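# Notes on cutting demonstration data without losing the hard parts

3 Mar 2026

I spent most of January trying to answer a question Frida Vigfúsdóttir asked at the end of last year, when we had just finished recording: do we need all of it? We had 985 teleoperated demonstrations of the two-arm phone task, and each training run took long enough that I was only getting one result a day. If a smaller set would do, we could try more things.

The obvious test is to train on a random subset. I did that first, with 400 demonstrations picked at random and everything else held the same. The policy was clearly worse. It reached for phones well enough, but it did badly when two of them stood close together, and it had a habit of closing the gripper a little early.

So I tried picking the subset on purpose. The method is simple. I train a small model on the full set, run it back over every demonstration, and record how far its predicted actions are from what the operator did. Then I average that error over short windows instead of whole episodes. Whole-episode averages hide everything, because most of an episode is an arm moving through free space, and any model can predict that. The windows with high error are nearly all near contact: the last bit of the approach, the grasp, and the moment one arm has to wait for the other.

I rank demonstrations by their worst windows and keep the top 400. We call the script Lisero, for no good reason, and it runs overnight on one machine.

The phones make a decent test for this. They stand on end on a shiny floor, and the gaps between them change every time we reset.

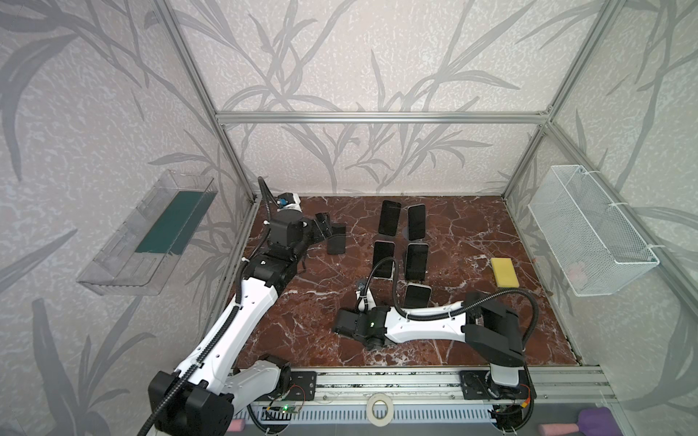 Frida objected that high error can also mean a bad demonstration, and that I might be filling the set with operator mistakes. She was right about the first version. I watched a sample of the top-ranked episodes and found plenty where the operator hesitated, backed off and tried again. Some of those are useful, since they show a recovery. Others are only noise.

The fix was to score with 3 small models trained from different seeds. If they all make the same wrong guess, I treat the window as suspect and lower its rank. If they disagree with each other, I keep it. That isn't a clean separation, but it removed most of the episodes I would have thrown out by hand.

With that change, the 400-demonstration policy did as well as the one trained on everything, within the spread I see between seeds. I ran 7 seeds of each. I wouldn't claim it's better. It does train in less than half the time.

Two things I haven't sorted out. The ranking depends on the window length more than I'd like, and I picked the current one by trying a few. I also don't know if the same subset works for a different policy architecture. Dexter Tiongson has one he wants to try on it, so I'm sending him the episode list this week along with the scores for the ones that were dropped.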